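Notes on down, loft and washing, carried over from the old site and corrected in two places.

## Fill power is a volume, measured once

Fill power is the number of cubic inches one ounce of down occupies in a test cylinder after conditioning. It says how springy the down is under a light plate. It doesn't say how much of it is in the garment. A jacket with high fill power and a stingy fill weight will lose to a cheap one that is simply stuffed fuller, and most product pages print the first number and leave out the second.

The quantity I care about is fill weight times fill power, divided by the insulated area. That gives a usable estimate of thickness. My spreadsheet for this has been through several versions and the current one still ignores overstuffing. A baffle cut for two inches of loft and filled for three will measure two inches, and the remaining down sits there compressed. It does help against damp and against shifting, so the extra isn't wasted, but the formula credits it with thickness it can't reach.

I measure loft with the garment flat, shaken out, rested overnight, with a sheet of foam board laid over it. The board matters. My first readings were taken with a ruler poked into the fabric, and repeat readings of the same chamber disagreed by more than the effect I was looking for.

## Synthetic fill

Synthetic is harder to put a number on. Sheet insulation is sold by weight per area, and the loft when new is close to what the maker claims. Then it declines with every compression and does not come back. The fibers bend at their crossings and stay bent. Blown-in synthetic clusters start lower and decline in a similar way, with the added nuisance of clumping.

The Fustilby vest I used for four winters is the only synthetic piece I have complete readings for. It now stands at 84 percent of its original loft at the chest and a good deal less across the shoulders, where pack straps sit. I had expected the washing to do the damage. The chest and shoulders were washed the same number of times, so the difference has to be the straps.

## Washing

Dirty down is flat down. Skin oil gets through the lining at the neck and cuffs and sticks the filaments together, and no amount of shaking will separate them. The Liapis parka (down, box baffles, bought used) came to me at 92 percent of the figure I calculated for it. After one wash and a long dry it read 93, inside the error of the method, so I would call it unchanged. It probably wasn't dirty. The previous owner had presumably already done this.

Procedure, as it stands now:

1. Close all zippers and snaps. Empty the pockets, including the inside one.
2. Front loader only, gentle cycle, warm. An agitator post will tear baffles.
3. Down soap at half the dose printed on the bottle. Two extra rinses.
4. Lift it out with both arms underneath. Wet down is heavy and the internal walls are thin mesh.
5. Tumble on low with three clean tennis balls. Stop every half hour and break up clumps by hand.
6. When it seems dry, run it for another hour.

Step six is the one I skipped the first time. The outer face dries well before the middle of a cluster does, and the smell shows up a few days later in the closet. Weighing is the reliable check. Weigh before washing, and keep drying until the number comes back. One of my parkas took an entire evening and most of a roll of laundromat quarters.

Do not use fabric softener. Do not dry clean unless the label insists on it.

## Storage

Hang it or lay it flat somewhere loose. Stuff sacks are for travel. The Tidus sack I have compresses a midweight jacket to the size of a loaf of bread, and a jacket left in it from March to November needed two tumbles before the readings stopped climbing. It recovered. A synthetic one would not have. 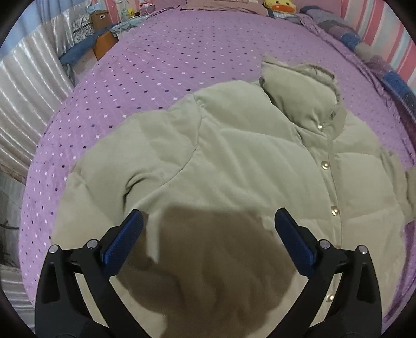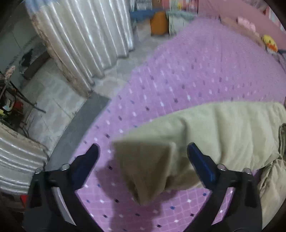 Shell construction gets less attention than fill and causes more of the cold spots. Stitched-through quilting brings the outer fabric and the lining together at every seam, so the thickness along that line is zero and heat leaves there. Front closures are a second weak line. A bare zipper is a gap in the insulation running the full height of the body, and a placket over it, like the narrow stitched one with the round pale-gold buttons on the sage-beige puffer, puts at least another layer of cloth across the opening. How much good that does depends on whether the strip itself is filled. Pinch it between two fingers and compare with the panel beside it. On the Fadwood coat I tested last winter the strip had nothing in it at all, and the lining behind it was noticeably colder to the hand after ten minutes on the porch.

Collars I have no good method for. The foam board doesn't sit flat on a curve, and wrapping a tape measure around the outside gives a circumference that depends mostly on how hard I pull. For now that column in the spreadsheet is blank.

Row 2324 in the old file had a typing error in the fill weight, which made the Liapis look a third warmer than it is. That is the first of the two corrections. The second is the soap dose, which I previously gave as full strength. Full strength took five rinses to clear.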